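Chalk and Grip Care for the Home Gym

Block chalk picks up moisture once the wrapper is open. Keep it in a lidded tub with the lid fully closed, away from the shower side of the wall. Crush only what one session needs.

Leather grips are brushed after use with a dry nylon brush, along the grain. Do not wash them. Hang them by the wrist strap - a closed bag holds sweat and stiffens the palm.

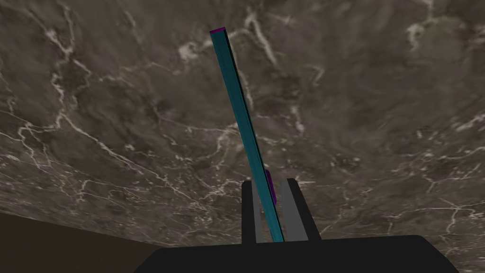

Replace grips when the dowel slot stretches or the leather creases across the palm. Fanni Medve gets nearly 20 weeks from a pair on a wooden rail.

Wipe the rail with a damp cotton cloth and let it dry before chalking again. Sandpaper is for raised grain only, 2 light passes with a fine grade.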